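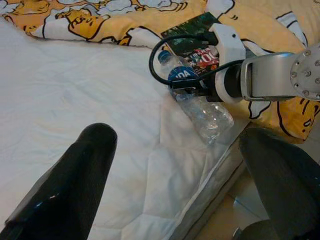 Photo: Muthoni Urio

In Praise of the Half-Made Bed

I love a bed in the middle of being made. I love it more than the finished kind, with the cushions lined up like a jury, and I've been trying to talk my friends into this opinion since July without much luck. So let me try it on you.

Look at a quilted mattress cover with the comforter shoved up out of the way. You get the stitching, that faint diamond pattern that disappears under a sheet and stays there until laundry day. You get the creases running across it on the slant. And bunched up along the top you get the comforter, which in a good household is something ridiculous – yellow, say, with cartoons printed on it. I will defend a cartoon comforter to anyone. A gray linen duvet cover says you read an article. A yellow cartoon one says somebody in the house got to pick.

My case is mostly about the mattress cover, though. People spend real money on what goes on top and then put whatever came free with the mattress underneath. I did this for years! I had a thin, crackly thing that slid off one corner every night, and I thought that was just how beds were. Then I moved to Tordale, into a room with a tile floor and a bed that was already there, and my landlady Mrs. Crenshaw's son Ignacio handed me a quilted cover, folded into a square, and told me to pull it tight from the foot end first. I slept like a stone. I've bought the same sort ever since, white every time, and I wash it far more than I used to wash the old one because I like putting it back on.

White is the right color, by the way. I know the argument against it (coffee, kids, the dog). But white shows you what needs washing, and it can go in hot with the towels. A patterned cover hides things from you, and I don't want things hidden from me in the place where I put my face for 8 hours.

Ignacio and I disagree about the next part. He thinks the comforter should go back on the minute the cover is smooth. I say leave it pushed back for the morning. Open the window, let the bed breathe, go eat your toast. My grandmother did this every Saturday and would have been horrified by a bed made at 6 a.m. with the night's warmth still shut up inside it. When I finally come back to it the cover has cooled off, I can run my hand across it and smooth out the wrinkles or leave them, and then comes the best part, which is throwing the comforter. Grab two corners and really throw it! It never lands straight. Mine usually ends up hanging too far down one side, and I walk around and tug it, and walk back and tug it again.

Muthoni, who has beautiful taste and irons her pillowcases, tells me that an unmade bed makes the whole room look untidy. Fine, it does. But a bedroom is allowed to look like people sleep in it. We've all gotten used to rooms set up for visitors who never go in there, and I'd rather have mine look busy until noon.

So try it this weekend. Strip the bed down to the cover, push the comforter up to one end and leave it alone for a few hours. And if the comforter you own is plain gray, well, ask the youngest person you know to choose the next one.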